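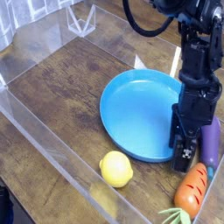 N.º 149 - página 40

Un brazo de mesa para recoger demostraciones: reseña del kit Skisto

03/09/2022 - por Sherif Bensaid

Imprimir | Enviar por correo

Compré el kit Skisto con una intención muy concreta: grabar demostraciones para entrenar una política de imitación, sin ocupar el brazo grande del laboratorio. El español no es mi primera lengua, así que pido paciencia si alguna expresión suena extraña.

El kit incluye el brazo con su pinza paralela, un segundo brazo ligero para guiarlo con la mano, los paneles acrílicos y el programa de grabación, que se llama Listen. La cámara la tuve que poner yo. Los objetos también: un plato celeste y alimentos de juguete, entre ellos un limón, una berenjena y una zanahoria con su penacho de hojas verdes.

La tarea que elegí es sencilla de explicar, poner el limón en el plato. En la práctica exige bastante cuidado. El plato tiene el borde levantado, y si el operador baja la pinza demasiado cerca de él, lo empuja. Al principio yo borraba estos episodios. Pascal Cordier, con quien comparto el proyecto, me convenció de conservar aquellos en que el operador corrige el error, y de borrar solamente los que terminan con el objeto fuera. Desde entonces el modelo se recupera mejor cuando toca el plato.

Los paneles son lo que más me gustó. Son bajos y transparentes, dejan ver la mesa desde el lado y evitan que un objeto redondo se vaya al suelo. Tienen un defecto: devuelven reflejos. Conviene variar la luz entre una sesión y otra, para que el modelo no se acostumbre a una sola.

El cable negro me gusta menos. Hace una curva amplia hacia un lado y entra en la imagen. En mi caso no ha causado daño, pero habría preferido una guía por dentro del brazo.

Listen es correcto, con una carencia seria. Guarda cada episodio con su etiqueta y la posición de las articulaciones, pero no permite marcar varios episodios a la vez. Me había propuesto llegar a 2000 y me quedé en 1348 - la revisión manual me quitó más tiempo que la grabación misma. Cordier escribió un pequeño programa para filtrar los repetidos y con esto pudimos avanzar.

La pinza agarra bien el limón si se cierra por la parte más ancha. Con la berenjena, que es brillante y lisa, hay que bajar más despacio. De las hojas de la zanahoria no recomiendo tirar.

Lo recomiendo a grupos pequeños que ya sepan qué tarea quieren enseñar. Quien necesite levantar objetos pesados debe buscar otra cosa. En noviembre repetiré las pruebas con dos cámaras.

Imprimir | Enviar por correo

Artículos relacionados
- Pinzas Hämmerli: dedos blandos o rígidos
- Durnwood, una mesa regulable para el laboratorio
- Cómo etiquetar episodios fallidos
- Guiar con la mano o con mando: notas de Pascal Cordier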